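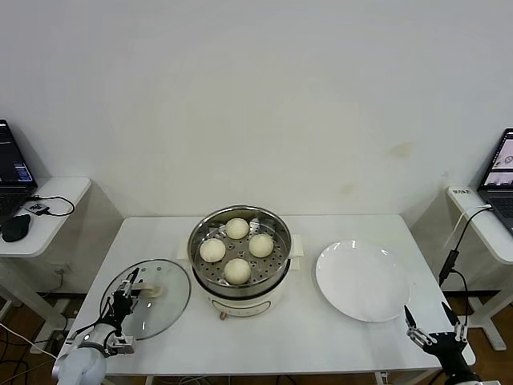

Steamed Buns at the Table
Gallery – Household Collections – Perkberg House

Home > Galleries > Food and the Table > Steamed Buns

Introduction

The Perkberg House galleries record the ordinary equipment of the modern kitchen and the food prepared with it. The present page is concerned with the steamed bun and with the small electric steamer, an appliance now found in many homes where a stove-top bamboo steamer would once have been used. It forms part of the series Food and the Table, which at present holds 100 pages, and may be read alongside the pages on rice cookers, stock pots and serving dishes.

Visitors are reminded that the galleries are intended for general interest and for use in schools. Recipes are held separately in the Sithole Reading Room, where printed copies may be consulted on request.

1. Four buns in the steamer

The electric steamer pot has a pale, rounded base and a stainless-steel upper section. Four round white buns are set out on the perforated tray, one at the back, one at the front and one to either side. A glass lid with a metal rim is to the left of the pot, and a large white plate is ready on the right.

Plain buns of this kind are made from wheat flour, water, yeast and a little sugar. They are known by different names in different regions and are eaten at breakfast or in place of rice with a main meal. The dough is usually shaped by hand and left to rise for a second time before steaming.

Space should be left between one bun and the next, as the dough swells in the heat and neighbouring buns will otherwise join together. Where a household wishes to prepare a larger quantity, it is better to steam in two batches than to crowd the tray.

Further reading: Flour and Dough, gallery page 7.

2. The lid and the plate

The round glass lid is held up at a tilt beside the pot, with light catching the curve of its metal rim. The steel between the buns shows rows of small round holes. The plate to the right is empty, with a slightly raised rim.

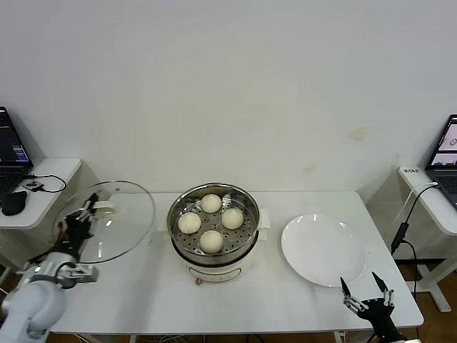 Notes on the equipment

Lids. A glass lid allows the cook to look in without letting out the steam. Water gathers on the underside during cooking and may drip on to the food, leaving marks on the surface of the bun. Some cooks wrap the lid in a clean cloth to prevent this, though the cloth must be kept well clear of any heating element. When a lid is removed after cooking, it should be tilted away from the face and any water allowed to run back into the pot.

Trays. The holes in a steamer tray let the steam rise evenly around the food. Buns are commonly placed on squares of baking paper, or the tray may be lightly oiled. Trays should be washed soon after use, as dried dough is difficult to remove from small holes.

Plates. A broad plate is preferred for serving plain buns, which may stick to one another if stacked while hot. Deeper dishes are described on the page for the Forkard Tableware Bequest.

Handles. Side handles on electric pots should be checked from time to time for looseness. The pot should be unplugged and left to cool before it is carried to the sink.

Notes on keeping and reheating

Plain buns may be kept in a covered container in the refrigerator and steamed again for a few minutes before eating. They may also be frozen once fully cool, and may be steamed from frozen with a little extra time allowed. Buns reheated in a microwave oven should be covered with a damp cloth or paper, as the surface otherwise becomes hard.

About the series

Food and the Table is maintained by the Household Collections office with support from the Nuvau Fund for Domestic History. The full catalogue of the house contains 3,837 entries, of which 1,805 may be viewed online. New pages are added each October, and corrections to existing pages are made throughout the year.

Schools wishing to arrange a visit to the demonstration kitchen should write to the Education Desk at least one month in advance. Groups are received in the mornings only. Teachers are asked to give notice of any food allergies, including allergies to wheat, when making the booking.

Use of pictures

Pictures in this gallery may be reproduced free of charge for teaching and private study, provided that Perkberg House is credited. Requests for other uses should be sent to the Picture Desk, quoting the title of the page.

Related pages
Rice Cookers
Stock Pots and Ladles
Bamboo Steamers
Serving Dishes
Flour and Dough

Back to Food and the Table
Return to all galleries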